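The Person Who Runs the Robot Should Look After It

By Nicanor Escobedo
2024-04-01

Print this article | E-mail this article
Shares: 124 | Comments: 9

Plimlow has a two-armed robot that handles household goods on a table. It picks things up, moves them and puts them down again, and people there try to make it do this better. I looked after its hands for most of last year under a service contract with Ekpo, and I think the contract was a mistake. I said so while I was being paid under it, so I don't mind saying so now.

Under the contract, nobody at Plimlow was allowed to touch the machine beyond starting it, stopping it and wiping it down. If a finger was slow, they filed a ticket. If a cable had slipped out of its clip, they filed a ticket. I drove over, usually the next day, and did a job that took less time than parking the car.

The usual defense of this is that a hand with that many joints is delicate and expensive, and that amateurs break things. There is some truth in it. I have seen a finger tendon pulled past its stop by a well-meaning person with pliers. I would not want anyone opening a palm without training, and I don't know many technicians who enjoy it with training.

But most of what goes wrong with a hand isn't inside the palm. My ticket log for the Plimlow machine is mostly cables, gloves, loose wrist rings and a zero position that had drifted. All of those can be found by a person standing at the table with a flashlight. Most can be fixed by the same person.

Take the cable along the forearm. It has to be long enough that the wrist can turn all the way without pulling on it, and short enough that it doesn't hang out and catch the edge of the table. The right length depends on the work. When Plimlow moved from boxes to small items, the arms came in lower and nearer the table edge, and the slack that had been fine all spring was wrong by June. The operators noticed before I did. One of them had been watching it rub for a week, and she had no permission to move a clip.

That week cost a cable. The part number ends in 3824 and I can still recite the whole thing, I ordered it so often.

The glove is the same kind of problem. The palm covering wears where it meets the object, and it wears faster if the hand is pressing on something hard while the fingers close. A worn palm shifts a tube or a bottle a little during the grip. From the control desk this looks like bad software, and people will spend an afternoon changing settings to make up for a piece of rubber. Whoever watches the hand all day is the one likely to catch it.

I used to run a short check at the start of each visit, and I taught it to the operators without asking anyone at Ekpo. Open both hands. Close each finger alone and watch for one that lags. Turn each wrist to both ends of its travel and watch the cable as well as the hand. Put a finger on the wrist ring and feel for play. Then pick up one light object and one smooth one, slowly, and put them down. It takes 5 minutes. Tickets dropped, and the ones that did come in were better written, with the joint named and the side given.

Ekpo did not like it. Their argument was about liability, and I understand it. If an operator moves a clip and the arm later tears a cable out, who pays? My answer is that this can be written down. List the jobs the operator may do, list the ones they may not, and have a signature against each check. Garages have worked this way with customers for a very long time – you top up your own oil and the warranty survives.

The other place I worked, Gultisance, went the opposite way and let everybody adjust everything. That was worse. Three shifts set the zero position three different ways, and each one was sure the others had it wrong. So I am not arguing for a free-for-all. I am arguing for named people, a short list, and a tool drawer with only the right tools in it.

Plimlow's contract comes up again this summer. I hope they ask for the clips, the gloves, the rings and the zeroing to be handed to the people at the table, and keep the technician for the palm and the motors. They should expect a lower price for it, too.

The left hand at work on a tube of Darlie toothpaste over a glass plate, with the right hand open beside it:

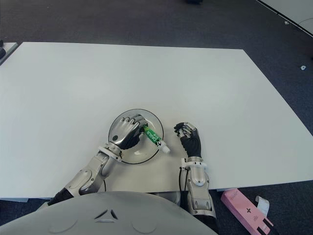

A correction on the Havard manual

An earlier column of mine said the Havard manual gives no procedure for checking wrist ring play. It does, in the appendix on shipping. I would still move it to the front.

Print this article | E-mail this article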